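Last updated: June

The Last Over

I was never supposed to bat. I'm a bowler, and not a scary one, and Celina Borkowska had put me at eleven on the card with a little sad face next to my name. But Holovko got run out going for a silly single, and there I was, walking in with my pads on the wrong legs - yes, really, I had to swap them in front of 600 people.

We needed eight off the over. Kakov was at the other end, leaning on his bat like he was waiting for a bus.

"Just get me the strike," he said.

I told him I'd love to. First ball went past my nose. Second one hit my glove and dropped dead, and we ran like kids leaving a store with stolen candy. Kakov pulled the next one for four, and I started yelling before it even got to the rope!

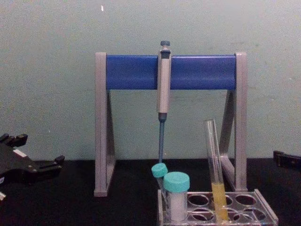
Then he blocked one. Blocked it! I could hear Celina groan from the boundary. He got a single off the fifth, which left me with the last ball and 2 to win.

I shut my eyes a little. I felt the bat hit something, and then I ran, and turned, and ran again, and dived over the line with a mouthful of dirt. When I looked up Kakov was sitting on the grass at his end, laughing too hard to stand.

Celina still has the card. She drew a hat on the sad face.

2 comments | 868 shares

Back to top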